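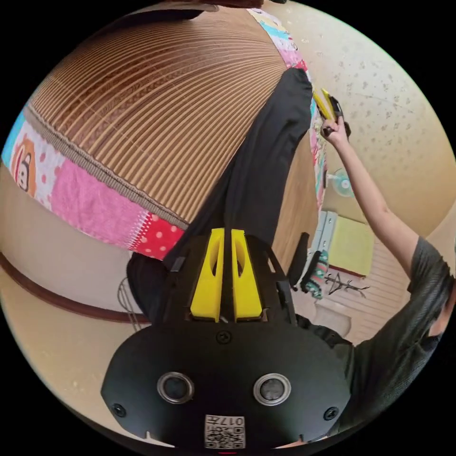

Chiyo Hayashi replied: Hi Sadia, thanks for sending this through to Kesten. Before I suggest anything, which edge are you sewing when it goes wrong, the patchwork one or the plain stitched band? And is it the black strip that puckers, or the mat underneath it? I've put everything under ticket 3362 so please keep replying to the same thread.

Ticket 3362
Subject: Detar skipping stitches when I sew a strap on to a woven mat
Status: open
Opened by: Sadia Bukhari

Hi Chiyo! Sorry, I wrote the first message in a bit of a temper and left half of it out. Both, sort of. I've got a woven mat, the light brown ribbed kind, with a patchwork border that goes round it (pinks, a light blue, red with white spots, lacy trim, and a cartoon animal with enormous eyes that my niece has strong feelings about). Between the woven part and the patchwork there's a beige stitched band. I want to add a long black strip so the whole thing can be rolled up and tied and stood in the cupboard under the stairs, instead of sliding down behind the ironing board every time I open the door.

So the strip has to be sewn through the border. On the flat patchwork the Detar is perfectly happy, lovely even stitches, no complaints. The moment I get near the beige band it starts missing. I get four or five good ones, then a long loop, then a couple more, then a thunk. And the strip creeps forward while the mat stays put, so by the end I've got a bubble in the black and have to unpick the lot.

Things I have tried already, before you ask:
Rethreaded top and bottom. Twice. Same.
New needle out of the packet. Same, possibly a tiny bit better for an inch.
Turned the tension up. Worse.
Turned the tension down. Loops on the back like a shag carpet.
Said some things to it. No change.

The machine is the Detar with the dial on the side. I haven't got the booklet any more, it went in the move. Thread is the Győri black all-purpose, and the needles are the Trimetti universal ones I got from you with the bobbins.

Sadia

Chiyo Hayashi
Thanks, that helps a lot. What size is the needle? It's printed on the little plastic case, and there's usually a number on the shank too if your eyes are good. Could you also measure how wide the mat is across the end where the strap goes, and let me know if the needle is going through the woven part at all or only the fabric?

Sadia
It's an 80, says the case. I can't read the shank, not even with my glasses and the torch on my phone.

The mat is 76 cm across that end. I don't think I'm going into the woven part but I can't swear to it. The ribs run right up under the band, I can feel them with my thumb, so if I wander even slightly then yes, I'm probably catching the outermost one. Would that do it? I'd assumed it would just go through. It goes through denim.

Chiyo Hayashi
Denim gives a bit and the ribs don't. If the needle lands on the side of one it gets pushed over, and then the hook underneath misses the loop. That would be your thunk. Please take that needle out and roll it on something flat, a glass chopping board or a mirror. If the tip wobbles, bin it.

Then, in this order, on a scrap first:
1. Fit a size 100 jeans needle.
2. Set the stitch length to 3.5. Short stitches will perforate the border.
3. Put the tension back to 4.
4. Loosen the presser foot pressure by one turn. On your Detar it's the knob on top at the left.
5. Turn the handwheel yourself for the first few stitches over the thick bit and see how it feels.

Sadia
OK so the needle wobbles. It wobbles like anything! I'd only had it in for one evening. I rolled the old one as well, which I'd saved in a pincushion for no reason I can think of, and that wobbles too. So I've been swapping one bent needle for another and then bending the new one. Wonderful.

I've got no 100s. I've got a 90 jeans in the tin, will that do while I wait? Also I have found the knob, and it was screwed right down as far as it goes. I have never touched that knob in my life. I bought the machine second-hand, so goodness knows.

Chiyo Hayashi
A 90 is fine for testing, just go by hand over the band. If the knob was fully down that explains the creeping. The foot was pushing the top layer ahead of it. Undo it until the strip lies flat when you sew and see where you end up.

How fast are you going, by the way?

Sadia
Erm. Fast? I have one speed, which is foot down. I had a look online and someone on a forum reckons this model does 800 stitches a minute flat out, so that, I suppose.

Update, later the same evening. I made a test piece out of an old tea towel folded over a few times with a drinking straw from the drawer tucked inside to be the rib (I was quite pleased with that). With the 90, length at 3.5, tension 4, and the knob undone two full turns:

Flat part: good.
Over the straw by hand: good, if I stay off the straw.
Over the straw with my foot down: skipped twice.
Strip creeping: hardly at all. I did get a little ripple near the end but I could press it out.

So it's better, and I feel a bit silly about the foot pressure. I haven't dared go near the real mat yet. The border has been unpicked three times in the same place and the fabric's starting to look tired there. You can see the old holes in it if you hold it up to the window.

Chiyo Hayashi
Good test piece! Leave the unpicked bit alone if you can and move the strap along by a couple of centimetres. If it has to go there for the rolling, iron a small patch of lightweight interfacing on the back of the border first. Do it from the wrong side with a cloth over it, and keep the iron off the woven part and well off the lace, which may or may not like heat. I don't know what yours is made of so please treat it as if it melts.

And I'd stop short of the beige band altogether. Sew the strap to the patchwork only, in a box with a cross through it. It'll hold for rolling.

Sadia
Oh, I hadn't thought of not crossing it. I had it in my head that the strap needed to go right in towards the middle to be strong enough, but the mat weighs next to nothing, doesn't it. The only thing pulling on it will be me tying a bow.

Question about the box and cross. The strip frays a bit at the cut end. Do I turn it under once or twice? Twice makes a big lump and I'm scared of lumps now.

Chiyo Hayashi
Once, then sew the box over the fold so the raw edge is trapped inside. If it's still fraying, zigzag the end before you fold it. Clips, please, if you've got them. Pins will make it shift again.

Sadia
Done it! Used clothes pegs, I've no clips. I moved the strap along from the worn patch, well away from the animal, as I'd been told very firmly that nothing was to be sewn across his face. Zigzagged the end, one fold, box and cross, all by hand on the wheel apart from the long sides. No skips in the box. One slightly long stitch in the cross that I'm going to pretend is fine.

The back isn't as neat as the front, there are some tiny loops at one corner. Is that tension again, or is it me turning the wheel unevenly? It's not coming undone when I tug it.

Chiyo Hayashi
Probably the corner. Stop with the needle down before you pivot and the loops should go. If it holds when you tug it I'd leave it. Would you like me to put a packet of the 100s by for you? They came in this morning.

Sadia
Yes please, and another reel of the Győri black, I've used more in unpicking than in sewing. There's also a cushion pad with the same sort of woven front that wants a tie at each corner, so I'd like to keep the ticket open till I've had a go at that, if it doesn't mess up your system. I'll write the settings on a bit of masking tape and stick it on the machine in the meantime: needle 100, length 3.5, tension 4, knob two turns up.

Status: waiting on customer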